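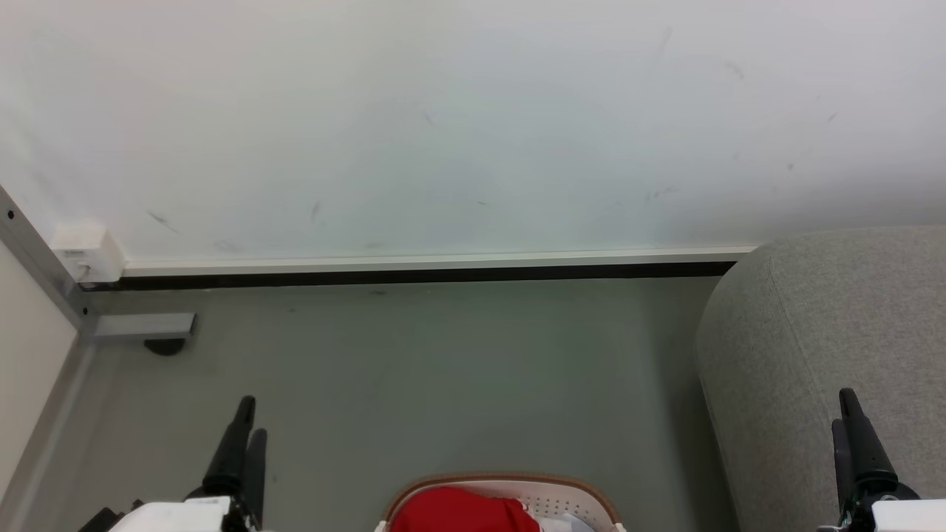

Gemeinschaftsraum Lolside, Wandfläche mit Sockelleiste, Polstermöbel und Wäschekorb (zu TOP 2 bis 6)

Hausgemeinschaft Lolside
Protokoll der Raumbesprechung Gemeinschafts- und Wäscheraum

Datum: Sonntag, 20. Februar
Beginn: 11 Uhr
Ort: Gemeinschaftsraum, Erdgeschoss
Anwesend: Vertretungen der Wohnungen im Vorder- und im Seitenhaus, Sitzungsleitung, Protokollführung
Entschuldigt: Vertretung Dachgeschoss
Gast: Vertretung der Hausgemeinschaft Parkach (bis einschließlich TOP 4)

Tagesordnung
TOP 1 Formalien
TOP 2 Wandfläche
TOP 3 Sockelleiste und Wandanschluss
TOP 4 Trennwand
TOP 5 Boden und Polstermöbel
TOP 6 Wäschekörbe
TOP 7 Mittel und Vergabe
TOP 8 Verschiedenes

TOP 1 Formalien

Die Einladung ist fristgerecht ausgehängt worden. Die Beschlussfähigkeit ist gegeben. Das Protokoll der letzten Besprechung wird mit einer Änderung genehmigt: Unter »Trockengestelle« muss es »Abstellfläche im Flur« heißen, nicht »Abstellfläche im Keller«. Die Tagesordnung wird auf Antrag des Seitenhauses um den Punkt Wäschekörbe ergänzt, der ursprünglich unter Verschiedenes vorgesehen war. Keine weiteren Änderungen.

TOP 2 Wandfläche

Die große, hell grauweiße Wand weist mehrere kleine dunkle Schleifspuren auf, darunter eine schräg verlaufende im unteren linken Bereich. Weitere Striche und ein kleiner Fleck verteilen sich über die Fläche bis nach rechts. Die Spuren sind in der Aufnahme erkennbar. Die Ursache ist nicht geklärt. Vermutet werden Kontakte beim Transport von Wäscheständern und Stühlen; eine Zuordnung zu einzelnen Vorfällen wird nicht vorgenommen.

Diskutiert werden zwei Vorgehensweisen. Variante A: Reinigung der betroffenen Stellen mit Schmutzradierer und klarem Wasser, danach Beurteilung bei Tageslicht. Variante B: vollständiger Neuanstrich der Wand. Gegen eine rein punktuelle Ausbesserung mit Farbe wird eingewandt, dass der Farbton einen leichten Blaustich hat und nachgetupfte Stellen bei seitlichem Licht sichtbar bleiben. Das Seitenhaus verweist auf den Treppenabsatz, wo dieser Effekt nach der letzten Ausbesserung eingetreten ist. Die ursprüngliche Farbbezeichnung liegt nicht vor. In den Unterlagen findet sich nur die Rechnung des Malerbetriebs Admasu ohne Angabe von Ton und Glanzgrad.

Die Vertretung Parkach berichtet, dass dort zunächst eine Probefläche gereinigt und über mehrere Tage beobachtet wurde. Auf matter Dispersionsfarbe seien glänzende Reibstellen entstanden. Empfohlen wird ein weicher Schwamm mit geringem Druck.

Beschluss: Variante A wird zuerst ausgeführt, beginnend mit einer Probereinigung im unteren Wandbereich. Bleibt das Ergebnis unbefriedigend, wird bei Admasu ein Angebot für 2 Anstriche auf der gesamten Wand eingeholt. Die Anfrage nach dem Farbton erfolgt unabhängig davon sofort.
Zuständig: Vorderhaus, Erdgeschoss.
Abstimmung: einstimmig.

TOP 3 Sockelleiste und Wandanschluss

Die weiße Sockelleiste verläuft waagerecht am Fuß der Wand. Unmittelbar darunter liegt ein schmaler schwarzer Streifen, der von der linken Ecke bis hinter das Polstermöbel reicht. Strittig ist, ob es sich um eine offene Fuge, ein Dichtband oder ein eigenes Profil handelt. Von der Antwort hängt ab, ob beim Wischen Wasser unter die Leiste gelangen kann. Eine Prüfung ist bisher unterblieben. Bis zur Klärung soll in diesem Bereich nur nebelfeucht gewischt werden.

Das kleine weiße rechteckige Gehäuse am linken Ende der Leiste wird in der Raumliste als »Anschluss Ecke« geführt. Ob es sich um eine Steckdose oder um die Abdeckung einer Verteilerdose handelt, geht aus der Liste nicht hervor. Das Seitenhaus bittet um eindeutige Bezeichnung, damit dort nicht versehentlich Geräte mit hoher Leistung angeschlossen werden. Vor einem Anstrich ist das Gehäuse abzukleben; eine Demontage durch Hausbewohner ist ausgeschlossen.

Beschluss: Funktion und Absicherung werden beim nächsten Termin der Elektrofachfirma mitgeprüft. Das Ergebnis wird in die Raumliste eingetragen. Der Wandanschluss wird bei gleicher Gelegenheit von der Raumgruppe in Augenschein genommen und das Material notiert.
Zuständig: Raumgruppe.
Abstimmung: einstimmig.

TOP 4 Trennwand

Die cremefarbene Trennwand mit grauem Metallrahmen steht am linken Rand des Raumes. Am Fuß der senkrechten Schiene setzt ein hellgrauer Ausleger an, darunter befindet sich ein kleiner runder, dunkler Stellfuß. Im oberen Bereich der Schiene sind zwei dunkle Schraubenlöcher zu sehen. Nach Auskunft des Vorderhauses waren sie für eine Ablage vorgesehen, die nie bestellt worden ist. Das System stammt von Delero; die Montageanleitung liegt im Ordner »Einbauten«.

Aus dem Seitenhaus kommt der Antrag, die vorhandenen Löcher für einen Haken zur Aufhängung von Kehrblech und Handfeger zu nutzen. Technische Bedenken bestehen nicht, sofern keine neuen Bohrungen gesetzt werden und der Haken nicht in den Durchgang ragt. Gewindemaß und zulässige Belastung sind der Anleitung zu entnehmen. Wäschestücke sollen an der Trennwand weiterhin nicht aufgehängt werden.

Ferner wird angeregt, die Stellfüße der Trennwand auf festen Sitz zu prüfen. Die Vertretung Parkach weist darauf hin, dass dort nach dem Umstellen baugleicher Elemente ein Fuß nachjustiert werden musste. Zum Justieren ist das Element zu entlasten und von einer zweiten Person zu halten. Es ist zu prüfen, ob die Unterlage der Füße Abdrücke auf dem Boden hinterlässt.

Beschluss: Anbringung eines Hakens nach Prüfung der Anleitung, Kontrolle der Stellfüße im Zuge derselben Arbeit.
Zuständig: Seitenhaus, erstes Obergeschoss.
Abstimmung: angenommen bei einer Enthaltung.

Die Vertretung Parkach verlässt die Besprechung.

TOP 5 Boden und Polstermöbel

Der glatte, matte, graugrüne Boden zeigt vereinzelt kleine Punkte und helle Wischspuren. Die Sitzungsleitung erinnert daran, dass das Pflegemittel im Putzschrank glanzbildend ist und für diese Oberfläche nicht verwendet werden soll. Mehrere Anwesende geben an, den Hinweis nicht gekannt zu haben. Der Kanister wird entfernt und durch Neutralreiniger ersetzt. Die Dosierung ist auf der Innenseite der Schranktür zu vermerken, und zwar in Millilitern je Eimer – die bisherige Angabe »ein Schuss« entfällt.

Das hellgraue Polstermöbel auf der rechten Seite steht vor der Wand und verdeckt einen Teil des unteren Wandanschlusses. Der Bezug hat eine feine Webstruktur. Für Reinigungs- und Malerarbeiten ist das Möbel abzurücken und mit Malervlies abzudecken. Schieben ist zu unterlassen; angehoben wird zu zweit. Nach Abschluss der Arbeiten soll zwischen Rückseite und Wand eine Handbreit Abstand bleiben. Filzgleiter werden geprüft und bei Bedarf ersetzt.

Der Vorschlag, das Polstermöbel in den Flur zu verlegen und so mehr Fläche zum Zusammenlegen zu gewinnen, wird mit Hinweis auf den Fluchtweg nicht weiterverfolgt. Ein Klapptisch wird als Alternative genannt. Das Vorderhaus ermittelt Maße und Stellmöglichkeit und berichtet in der nächsten Besprechung.

Kein Beschluss erforderlich, Arbeitsaufträge siehe Liste.

TOP 6 Wäschekörbe

Anlass ist die wiederkehrende Frage, wie lange gefüllte Körbe im Gemeinschaftsraum stehen dürfen. Zum Bestand gehören die weißen Kunststoffkörbe mit bräunlichem Rand und gelochter Innenwand. Die Aufnahme zeigt einen davon mit einem kräftig roten Kleidungsstück und einem zerknüllten weißen Stoffteil. Das Seitenhaus nimmt dies zum Anlass, auf die Sortierregel für die gemeinsamen Waschgänge hinzuweisen: Rot wird getrennt von Weiß gewaschen. Für den Transport im Korb gilt die Regel nicht, sofern die Teile trocken sind. Feuchte Wäsche in kräftigen Farben ist dagegen auch im Korb von heller Wäsche zu trennen.

Zur Kennzeichnung werden Anhänger aus Kunststoff vorgeschlagen, die sich durch die Lochung ziehen lassen. Aufkleber am Rand haben sich nicht bewährt, beim Ablösen bleiben Klebstoffreste zurück. Der Anhänger soll die Wohnungsbezeichnung und das Datum der Abstellung tragen. Körbe ohne Anhänger werden ins Regal im Flur gestellt, der Inhalt wird nicht sortiert und nicht zusammengelegt.

Beschluss: Gefüllte Körbe dürfen höchstens 2 Tage im Gemeinschaftsraum stehen. Sie sind so abzustellen, dass der Durchgang an der Trennwand frei bleibt und kein Korb an der Wand scheuert. Die Anhänger werden beschafft.
Zuständig: Seitenhaus, Erdgeschoss.
Abstimmung: mehrheitlich angenommen, zwei Gegenstimmen. Die Gegenstimmen richten sich gegen die Frist, nicht gegen die Kennzeichnung.

TOP 7 Mittel und Vergabe

Für die Maßnahmen aus TOP 2 bis 6 wird ein Rahmen von 1000 Euro aus der Instandhaltungsrücklage freigegeben. Darin enthalten sind Reinigungsmaterial, Haken, Filzgleiter, Anhänger und ein etwaiger Neuanstrich. Der Klapptisch ist nicht enthalten. Überschreitet das Angebot von Admasu den Rahmen, ist vor der Vergabe erneut zu beraten. Belege sind im Original abzugeben.
Abstimmung: einstimmig.

TOP 8 Verschiedenes

Der Putzschrank schließt schlecht, das Scharnier wird nachgestellt. Die Raumliste soll künftig auch als Ausdruck im Ordner »Einbauten« liegen. Anfrage aus Parkach, ob der Raum an einem Wochenende im Mai mitgenutzt werden kann: grundsätzlich ja, Termin wird nach Abschluss der Wandarbeiten abgestimmt.

Arbeitsaufträge
Probereinigung Wand, Anfrage Farbton – Vorderhaus, Erdgeschoss
Klärung Anschluss Ecke, Sichtprüfung Wandanschluss – Raumgruppe
Haken und Stellfüße Trennwand – Seitenhaus, erstes Obergeschoss
Austausch Pflegemittel, Dosierangabe, Filzgleiter – Raumgruppe
Maße Klapptisch – Vorderhaus
Anhänger Wäschekörbe – Seitenhaus, Erdgeschoss
Scharnier Putzschrank – offen

Nächste Besprechung: nach Vorliegen der Rückmeldung von Admasu, Einladung per Aushang.

Einwände gegen das Protokoll sind schriftlich an die Protokollführung zu richten.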